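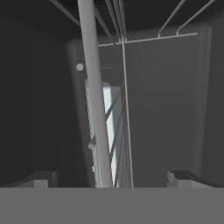 Dye notebook, July, 9.40 in the morning

Second madder bath today. I used 400 g of the Mridha wool, the same skeins as the last time, and 22 g of alum for the small pot only. The water here is rather hard, so I did not add chalk.

Silvan Schnyder came to look at the colour and finds it too brown. I think he is right. The bath went over 70 degrees while I was on the phone with Clerner about the missing order – my mistake.
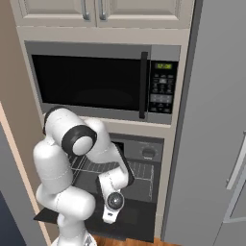

After some 10 minutes in the rinse the water was still orange. I rinsed again with a little vinegar, then wrote the labels. Skein 104 has a light patch near the tie, probably I tied it too tight. To do: loosen all ties before mordanting, and ask Silvan for his thermometer, mine is slow.

Tomorrow the leftover bath with grey wool. Bedovov wants two samples, a pale one and a darker one.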